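3.2 Seating and loose furnishings

The second group of items in the study covers seating and the loose soft goods that go with it. Upholstered pieces were treated separately from hard furniture for two reasons. Their outlines change under load, so a dimension taken from a product sheet is of limited use once the piece has been sat on for a season. They are also the items that occupants most often move, turn or cover, and a record made on arrival may no longer hold by the afternoon.

Each seat was described by five attributes: upholstery colour, seat height above the floor covering, seat depth, the gap between the seat edge and the nearest neighbouring object, and the type of floor beneath. Heights were read from the top of the pile where the floor was carpeted. This matters more than it might seem — a seat measured from the subfloor will appear taller than the one a person lowers themselves on to. All readings were taken twice by the same person, and a third reading was made where the first two differed by more than 12 mm.

Pale upholstery on carpet was the most awkward case. The front edge of a beige seat can be hard to separate from a light floor when viewed from directly overhead, and early records placed the edge too far forward. Fig. 4 shows a view of this kind, with the chair seat and the carpet meeting beneath the hand.

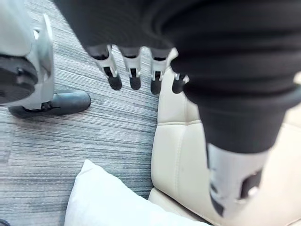 Fig. 4. Boundary between carpet and upholstered chair seat, viewed from above.

Westerberg's procedure for such boundaries was adopted throughout. The edge is taken as the line at which the upholstery first turns downwards, and any piping or overhang beyond it is noted separately. The older Forsberg protocol, used in our pilot, took the outermost point of the fabric instead. Values from the pilot have therefore not been pooled with those reported in Section 4.

3.2.1 Cushions

Loose cushions were recorded as objects in their own right and were not counted as part of the sofa or chair on which they lay. The coding scheme, drawn up by A-yeong Noh and named Rekero in the supplementary files, assigns each cushion a shape, a surface type and a resting state. Shape is judged with the cushion unloaded. A square cushion that has slumped against an armrest is still coded as square, and its slump is entered under resting state.

Surface type has 3 levels: plain, textured and patterned. Plain cushions gave the best agreement between coders, provided that their colour differed clearly from the sofa. Wrinkles caused by handling were ignored at this stage, as they alter the apparent surface without altering the item. A cushion lifted by its sides will bunch where it is held and may hang with one corner lowest, so no width or height was taken from a cushion off its seat — the teal-blue cushion in the second view, held above the cream sofa beside a round side table, is one such case. 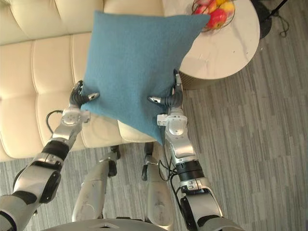 3.2.2 Side tables

Side tables were included where the table edge lay within 700 mm of a seat. Round tops were recorded by diameter and all others by their two longest sides. Objects standing on the table were left in place and listed, but were excluded from the clearance values. Where a cushion overlapped the table top in a given view, the diameter was taken from another view of the same table.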